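Quick one tonight, been meaning to write up the relabeling thing since March and I keep putting it off.

Short version. We had 314 teleop demos of table tidying. Trained a policy on them, it was fine on the easy stuff and bad at anything floppy. Everybody's first idea was more demos. I did not want more demos. My shoulders did not want more demos. So instead we went back and changed how the existing ones get chopped up.

The usual way is one instruction per episode. "Put the cups on the shelf, put the snacks away," whatever, and then the whole long thing gets that one sentence. Problem is both arms are doing different stuff half the time. One arm is carrying, the other one is parked or lining up for its next thing, and the model has to guess which bit of the sentence belongs to who.
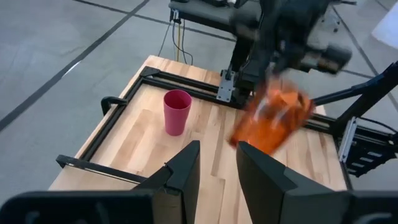
*Snack bag on the move, other gripper waiting near the pink cup.*

So: split per arm. Each arm gets its own segments, its own start and end, its own short phrase. Cut points come from gripper width plus wrist speed, nothing fancy. Width crosses a threshold while the wrist is slow, that's a cut. If the two arms disagree, let them disagree. We called it Nenness because the folder needed a name and that's what was on the whiteboard.

What I got wrong first time round:

- cut on gripper width alone. Cloth wrecks this, fingers barely close differently from a miss
- minimum segment way too short, so we got tiny junk segments every time somebody's hand twitched
- smoothed the wrist speed AFTER thresholding. Dont do that. Cost me a Saturday

Ağca is the older pipeline, the whole-episode one, still our baseline. Same network, same data, same number of steps. Only the labels change.

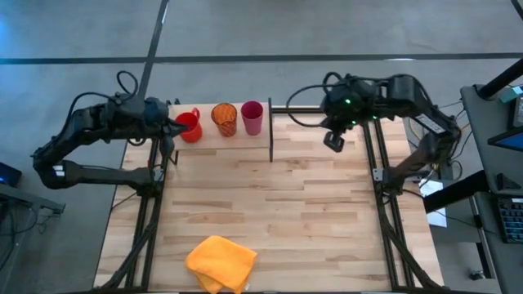
*The tidying table from the side. A mug and cups on the shelf, orange cloth still out on the wood.*

Results, with the warning that it's one lab and one kind of table. Per-arm labels helped most on tasks where the arms hand off or overlap. On single-arm tasks it was a wash, maybe a hair worse on one of them, haven't figured out why. We retrained with 2 seeds, which isn't enough, I know. Both went the same direction. The third one is in the queue at Stolton behind everybody else's jobs so who knows when.

The bit I was happiest about is the idle arm. Old policy, the arm with nothing to do would drift. Slow little wander toward whatever its partner was holding. With its own "wait" label it mostly stays put. Mostly.

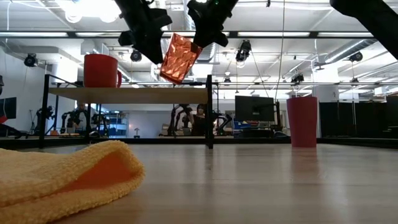 Segment boundaries for shiny crinkly packaging are still the worst part of the method. Width is a lousy signal when the thing you're holding changes shape as you squeeze, and the speed signal doesn't help if the operator hesitates. A foil package up in the fingers over the shelf like that could be mid-carry or just about to be let go, and from one moment you can't tell which label it ought to get. The red mug next to it is easy by comparison, hard walls, you get a clean step in the width. I've tried adding motor current as a third signal. It helps a bit, then breaks whenever the arm is stretched out far. Still fiddling.

Relabeling cost, since I got asked: 500 segments checked by hand, spread over a few evenings with bad coffee. The rest we left as the script made them. I'd gues you could check less than that and be ok, but I haven't tested it.

Next up is thin-walled cups. They squash. The width trace goes down, sits, creeps down some more, and my script reads the creep as a second grasp and cuts there. So you get "pick up cup" twice in a row for one pickup.
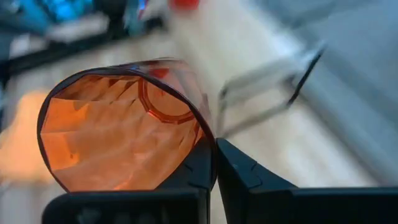 Ntombi Pillay thinks I should stop hand tuning the thresholds and fit the cut points along with the policy, and that anything with a magic number in it is going to fall over the day we move to the Erura grippers. Fair. I don't have a good answer, only that the magic number version took 7 lines and the other one is a project.

Going to try a simple dead band on the width first, hold the last cut until the trace has opened back up past some margin. If that kills the double pickups I'll rerun everything and post the numbers, plus the third seed if it ever comes off the queue. Code is a mess right now, will clean it up before sharing. Email me if you want the messy one.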